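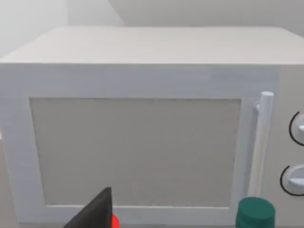
Kitchen automation at Korkgate: questions from staff

Last updated 25 November 2024

These are the questions that came up most at the team meetings and in the notes left for Nouhaila Abdelaziz. Answers are from Nouhaila (catering operations) and Adi Hidayat (site engineering). If yours is missing, write to either of them or speak to your shift lead.

What is being automated?

The reheating work in the Korkgate staff kitchen. This covers opening the microwave, putting a covered dish in, setting the dial, taking the dish out and placing it on the pass. The arm will also move closed bottles and jars out of the way on the worktop. Everything else in the kitchen stays with people: prep, plating, allergens, serving, cleaning and ordering.

When does it start?

The arm was delivered in September and is still in its cage in the training room. It will be used for evening meals only, starting with one microwave. There is no date yet for lunch service. We will not move it to lunch until the evening team have run it for 12 weeks and are content with it.

Why evenings first?

The evening meal is smaller and most of it is reheated. It is also the shift we find hardest to fill. At lunch there are more people walking through the kitchen and the menu changes more often.

Who supplies it?

The arm and its software come from Vindent. The practice runs are done in a simulator called Skorkex, which Adi's team looks after. We call the arm Xavier because that was the name on the quote and it stuck. You don't have to.

What happens in the simulator?

The engineers have a rendered kitchen with a microwave, a worktop and various items on it. The arm tries a task there, the result is checked, and the set-up is changed before the next try. Items are put in awkward places on purpose, such as a bottle or container standing in front of the microwave door. So far 1395 door-opening runs have been logged. A run counts as a pass only if the door ends up fully open and nothing on the worktop has been knocked over.

Why does the simulator have a microwave with knobs? Ours used to have buttons.

The old touch-panel ovens are being replaced with plain dial models. Several of you asked for this anyway, as the touch panels stopped responding to gloved hands. The simulated one has no writing on its control panel. The real ones will have the minutes and power levels marked as normal, and you will be able to use them by hand at any time.

Will anyone lose their job or hours?

No jobs are being removed. Contracted hours stay the same until at least the end of the next rota year, and this has been confirmed in writing to the staff reps. The evening shift will go from three people to two when the third post is vacant, as it has been for most of this year. If someone in that post leaves after the arm is in use, we will talk to the reps before deciding whether to fill it.

Overtime is a different matter. Some of you pick up extra evenings to cover the gap, and there will be fewer of those. We know that is a real loss for the people who rely on it. Ekkachai Jaidee is keeping a list of anyone who would like extra hours at the Saturday functions, and evening staff will be asked first.

Will my job description change?

If you work evenings, yes, slightly. "Supervising automated equipment" will be added and the grade will be reviewed. Refugio Tlapale is dealing with the grading side and expects an answer before the arm goes live. If you only work days, nothing changes for now.

What training will I get?

Two sessions, both in paid time. The first is in the training room and covers starting, stopping and clearing a fault. The second is in the kitchen during a real evening meal, with an engineer present. Around 18 people need to do both. You can't be rostered alone with the arm until you have.

What do I do if it gets something wrong?

Press the stop button on the end of the worktop. The arm holds still and keeps its grip, so check what it is holding before you do anything else. If there is a dish in the microwave, turn the dial to zero yourself and take the dish out once the arm shows amber. Then write it in the fault book. Stopping the arm will never be counted against you, even if there was no fault.

Who checks the food temperature?

You do, with a probe, as now. The arm has no way of telling whether food is hot through. Liên Đinh has updated the temperature sheet so that there is one column for the reading and one for initials. A dish without a reading does not go out.

Are there cameras, and are we being recorded?

There is a camera on the arm, pointed at its own work area. Footage is kept for two weeks so that faults can be looked at, then deleted. It can't be used for timekeeping or performance reviews – this is in the agreement with the reps, and a copy is on the noticeboard by the lockers.

Can I refuse to work with it?

Talk to Nouhaila first. One or two people have already moved to days by swapping, and we will try to arrange the same for others where the rota allows it. We can't promise it for everyone.

Can I see it before it goes live?

Yes. The training room is open to kitchen staff after the lunch clear-down. Ask Adi for the simulator as well if you want to see the door task.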